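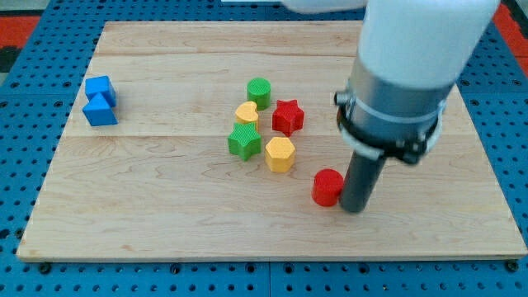

Toy library in Vurnard will stay open after rent agreement

23 December 2018

The toy library in Vurnard will not close in the new year. The owner of the building on Devadiga Street has agreed to a new lease of 3 years, and the rent will stay the same for the first 12 months. The agreement was signed this week, after a long autumn in which many families expected to hear the opposite.

The library lends toys, puzzles and games to families with children under eight. It works in the same way as a library for books. A family pays a small fee for the year, chooses up to four items on each visit and brings them back after three weeks. Building blocks and wooden train tracks are borrowed most often, and before the school holidays there is usually a waiting list for the larger sets.

In September the families received a letter which said that the lease would end with the year and that the building could be sold. The letter did not say if the library would move to another place. Several parents wrote to the town council, and a collection was started at the till of the Nellus bakery, which is on the ground floor of the same building. Until now the collection has brought in 2511 pounds. The money will be used for new shelves and for the repair of the heating in the back room, where the smallest children play while their parents choose.

"We had already started to put things in boxes," said Kerubo Gachanja, who has managed the library for the last six years. "I had a list of people who could keep the boxes in their garages. Now I have to telephone all of them and say thank you, but please keep your garage for your car."

She said that the talks with the owner were friendly but slow. The first offer was a lease of one year with a higher rent, and the library could not accept it. The second offer came at the start of this month. In exchange for the longer lease, the library will give back the small storage room on the upper floor, and it will also pay for the painting of the staircase.

The loss of the storage room means that some of the collection must go. A sale will be held in the main room in the second week of January, with puzzles, dolls' furniture and outdoor toys which are no longer borrowed much. Items with missing parts will be sold at a lower price and will be marked with a yellow sticker. Members can come in during the first hour, and after that the sale is open to everybody.

At present 70 families are members. This is fewer than two years ago, when the library was also open in the evening. Mrs Gachanja would like to bring back one late opening in the week, as many parents come home from work after five o'clock and cannot use the library at all. It will depend on how many people are able to help at the desk.

Revathi Amin, a mother of two from the Plunano estate, was one of the parents who wrote to the council. Her older son has been coming since he was one year old. "At our flat there is not much room," she said. "With the library he has something different every month, and then it goes back. My sister lives in a town where there is nothing like this, and she buys everything and after that she does not know where to put it." She has now offered to help with the sale, and also to wash the plastic toys before they are put on the tables.

The council has not given money for the rent, but it has promised to print the library's leaflets without charge and to put them in the doctors' waiting rooms and at the swimming pool. A request for a bicycle rack in front of the building is still being considered. The owner has no objection to it, but the pavement is narrow there and the council wants to measure it first.

The library is closed over the holidays and opens again on 3 January at ten in the morning. Toys which should be returned before this date can be kept until then, and there will be no late fee. The yearly fee does not change. Families who want to join can fill in the form at the desk or take one home from the bakery. Please bring something with your address on it when you come for the first time.

Donations of used toys cannot be accepted until the sale is over.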